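Unpacking the Big Shop: a Gurkosville gallery

Welcome to the November page! If you're new, this is where a handful of us who cook together in Gurkosville put up pictures of whatever came home in the bags. There are no recipes as such (those live on the other page, and Ntombi Nkosi keeps them in far better order than I could), only food on tables, before anyone has got a knife to it. I love this bit of cooking more than almost any other. Everything is still whole, you haven't burnt anything yet, and dinner could go in any direction at all.

The theme this month is shellfish and what to put beside it. Leobardo Manríquez suggested it and I said yes before he'd finished the sentence, because I grew up on the stuff. My aunt did crayfish in a pot so big it had to live in the garage, and we ate them off newspaper with our sleeves rolled up to the elbow. I still think that's the best way to have them. Plates only slow you down!
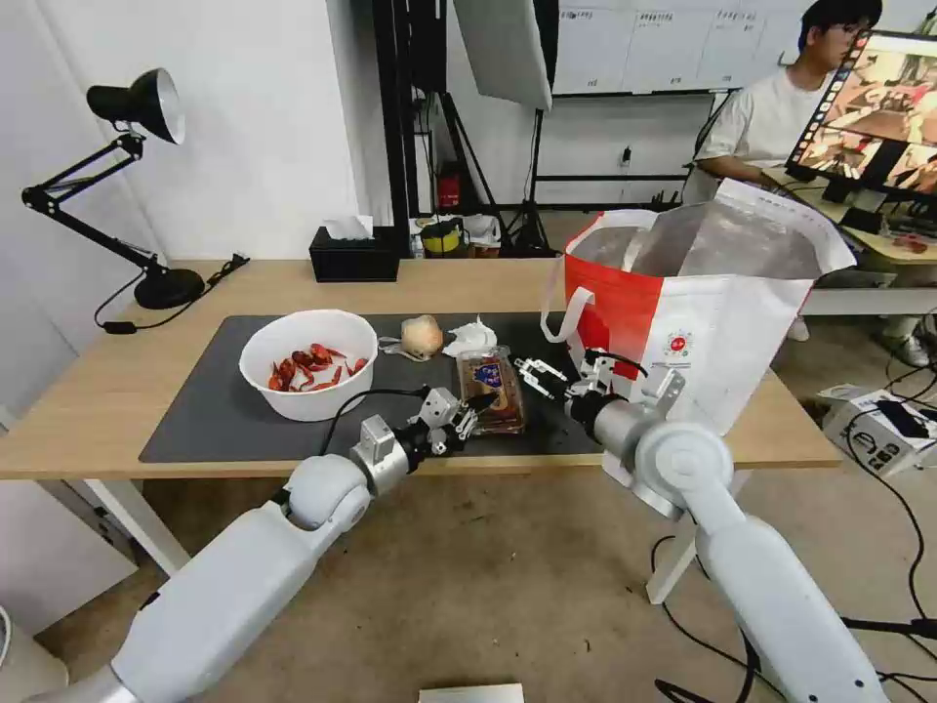
Crayfish in the white bowl, one onion, something bready in a clear wrapper, and the big silver-lined bag at the right.

What a colour, though. I've looked at this one more often than is sensible and it's that bright orange-red against the dark mat that gets me each time, with the legs and claws all in a tangle. You couldn't ask for a better starting point for a supper. A single onion is plenty if you're making the sort of sauce I like: sliced thin, softened in a good lump of butter until it goes sweet, then a spoonful of paprika and the juice of a lemon. Mohsin Farooqui would put chilli in as well, and I wouldn't stop him.

And please don't forget the bread. Whatever you have in the house will do, so long as there's enough to wipe the bowl clean afterwards. I like mine toasted on one side only, so the soft side drinks up the butter and the crisp side holds it all together. Anel Dlamini rubs hers with garlic first, which I've now copied so many times that I've stopped giving her the credit.

A word on insulated bags, as I've become a bit of a bore on the subject. Get one! A proper roomy one with a foil lining and a decent handle has changed how I shop. Fish and shellfish go at the bottom with an ice pack, then anything else cold, and bread right at the top where it can't be squashed. Wipe the lining with warm soapy water when you get in and leave the bag standing open overnight, or you'll know about it by morning.

If you've got pictures of your own unpacking, do send them over. Tables, worktops, the kitchen floor, I'm not fussy, and the messier the better as far as I'm concerned. Tell us what's in it and what you mean to make. Up to 2 pictures each, please, as the page gets slow to load otherwise.

Next time it's root vegetables, and I already have my eye on some very knobbly celeriac.

Petronella Kekana
Page put up November 2, 2023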